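Cours de rangement textile, atelier du soir
Notes pour les participants, séance de février
Intervenant : Desmond Holloway

1. Les contenants souples transparents

Dans la première séance nous avons parlé des boîtes rigides. Maintenant nous étudions les contenants souples, c'est-à-dire ceux qui sont faits de plastique mince et qui reçoivent leur forme grâce aux bords. Je vous prie de garder ces notes, car elles servent aussi pour l'exercice à la maison.

Le principe est simple. Les parois ne portent presque rien. Ce sont les arêtes, recouvertes de tissu, qui dessinent la boîte et qui aident les parois à rester debout. 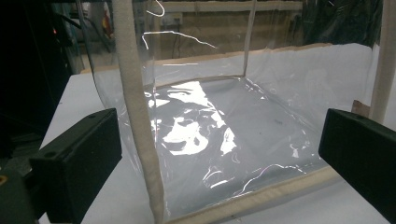

Cahier Traramia, no 13, p. 264

Quand le plastique est très mince, il fait des plis et il brille sous la lampe. Un pli dans le fond n'est pas un défaut grave. On peut le lisser avec la main ouverte, du centre vers les coins, avant de poser le premier vêtement. Il ne faut pas tirer sur la paroi : la couture souffre à cet endroit.

Vocabulaire à retenir :
arête : la ligne où deux parois se rencontrent
passepoil : bande de tissu, souvent rembourrée, cousue sur l'arête
fond : la partie qui repose sur la table
patte : petit morceau de tissu qui dépasse d'une couture

2. Ouvrir et mettre en forme

On travaille sur une table propre et dégagée, de préférence claire, parce que l'on voit mieux les coutures à travers le plastique. On commence par les coins du fond, ensuite on redresse les arêtes verticales une par une. Si une arête penche un peu, on la laisse ; le linge plié va la corriger dans beaucoup de cas. Les personnes qui ont le modèle Benavides doivent faire cette opération deux fois, car il reste longtemps marqué par son pliage.

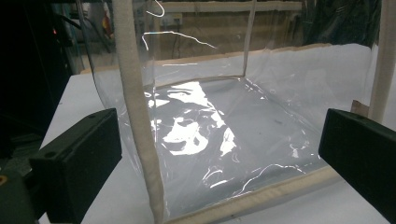

Après la mise en forme vient le remplissage. Les pièces lourdes (pulls, couvertures) vont en bas, les pièces légères en haut. On laisse environ 13 millimètres entre le linge et la paroi, pour que le passepoil ne soit pas poussé vers l'extérieur. Le bord du linge plié doit regarder vers l'avant, ainsi on reconnaît chaque pièce sans ouvrir.

Pour l'étiquette, nous suivons la méthode Timton : une seule étiquette, attachée à une patte s'il y en a une, jamais collée sur le plastique. La colle laisse une trace difficile à enlever.

3. Exercice

Choisissez un contenant souple chez vous et remplissez-le selon l'ordre ci-dessus. Notez quelle arête s'est déformée en premier. Les fiches Nitell sont à rendre au début de la prochaine séance.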